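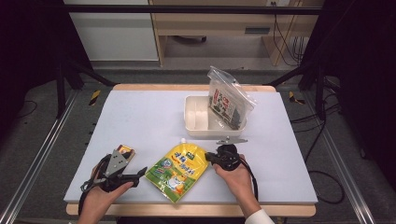
How long does an order take to ship?
Orders placed before 11 a.m. go out the same day from our Lurnia packing room. After that, next day. Holidays slower, plan ahead in December.

What comes in a Polwood snack box?
A mix of small things from Japanese and other Asian grocery makers. Spouted pouches, little wrapped snacks, dried seaweed, sometimes candy. Changes every month. We post the list the day boxes ship — not before, people like the surprise.

Can I pick my own items?
In the Build Your Own box, yes. The Monthly box, no. If you want one thing left out of a Monthly (seaweed is the usual one) put it in the order notes and we'll swap it for something of the same size.

What are the pouches with the little cap?
Spout pouches. Twist the cap, squeeze, done. What's inside depends on the pouch, so check the sticker we add with the English ingredients. Fine at room temperature until opened, then fridge and finish it the same day.

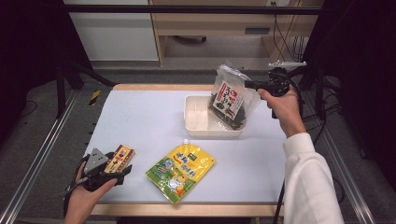

Pouch, small snack and bag of seaweed, with the divided tray.

Do I have to keep the tray?
No, but it's handy. Seaweed one side, crackers the other. Rinse by hand, it will warp in the dishwasher. Goes in with every Build Your Own box, Monthly boxes only when there's room.

How do I store the seaweed?
Press the air out, run your fingers along the zipper twice, keep it in a cupboard away from the stove. If it goes soft, 30 seconds in a dry pan brings it back. Dont put it in the fridge, it picks up damp every time the door opens.

My packet is wrinkled or a corner is bent. Is it bad?
Creases are normal, soft packs get squeezed on the way. A leak or an open seal is differnt. Send us a picture and we replace it, no need to mail the old one back.

I can't read the label.
Every item gets an English sticker or a line on the card in the lid. Card missing? Email us the box number and we'll send a copy. Allergens are on the card in bold.

Are the boxes OK for nut or shellfish allergies?
We can't promise that. Lots of makers run several products on one line, and seaweed can carry bits of shrimp or crab. If the allergy is serious please skip the mixed boxes and order single items only, after checking the ingredients.

What size is the box?
Two sizes. The small one is called Assefa and fits most mailboxes. The large one is Brovwood and needs a doorstep or a pickup counter. Same snacks in both, just more of them in the large.

How many different snacks do you carry?
135 on the shelf right now. Goes up in October when the fall flavors land.

Can I send one as a gift?
Sure. Tick the gift box at checkout, type your note, and we leave the price slip out. Notes are handwritten so keep it short.

Do you do office orders?
Yes — up to 3,000 single packets per order. Bigger than a few boxes, email first so we can check stock. Loose packets or sorted into bags, tell us which.

How do I cancel or skip a month?
Account page, then Boxes, then Skip. Do it before the 11th. After that it's already packed.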